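### 3.2 Bench surface and clearing practice

Second part of the study, May, Melach site. Question was simple: how much of a dark bench top stays usable when people share it, and what do they leave behind at the wall. We logged 177 clearings over 6 benches. A clearing = everything portable goes back to the shelf, surface wiped once toward the wall, then checked by a second person. Treasa Kavanagh and Roel Groen did most of the checking, mornings mainly.

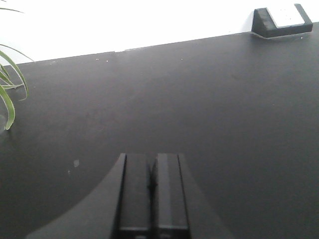

Wiping direction mattered more than we expected. Toward the wall is faster, but it pushes grit to the back edge and there it stays. Pulling forward took longer and people disliked it (sleeves). Of the 177 clearings, 153 passed first check. The rest failed on residue, almost all of it at the back, very little in the middle of the bench.
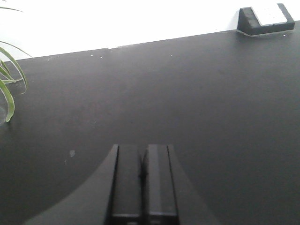 Residue scoring was done by eye, no magnifier, same overhead light each time. Score 0 is clean, 1 is isolated specks, 2 is a visible line or smear. Dark tops are harsh graders. The few tiny pale specks in Figure 2, most of them near the back edge, would hardly show on a light bench; under our scheme they are a plain 1. Pimentel and Martens scored separately and then compared notes, disagreements went to the lower grade. We did not try to work out what the specks were made of, dust or otherwise.

Fixed and semi-fixed items are a different problem. Outlets can't be moved so the cloth goes round them, and the corners get missed. Plants and glassware can be moved but often are not. We asked users why. Usual answer: "it's empty, it's fine there." Lui's earlier sheet had no row for empty glassware at all, we added one halfway thru and rescored the older entries from notes.
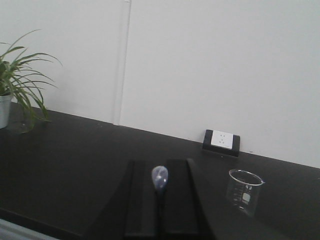 For the layout trial each user got a 300 mm strip along the wall marked as keep-clear, on paper only, no tape on the bench. Compliance was good at first and then slid. Items crept back near the sockets, and users said they liked having things within reach of power even when the things had no plug. Moving the strip forward did not help, it just took away working room. 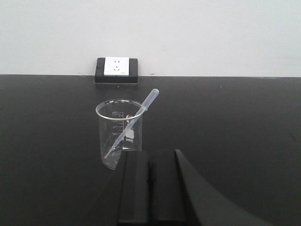 Two limits. Single site, and the benches at Plirnden are lighter in color so the residue scores can't be carried over directly. Also the cloths were changed partway (Dixit to Drinari), which may acount for part of the difference in smears. A repeat with one cloth type is planned, both wiping directions, same scorers. Section 3.3 covers the shelf side.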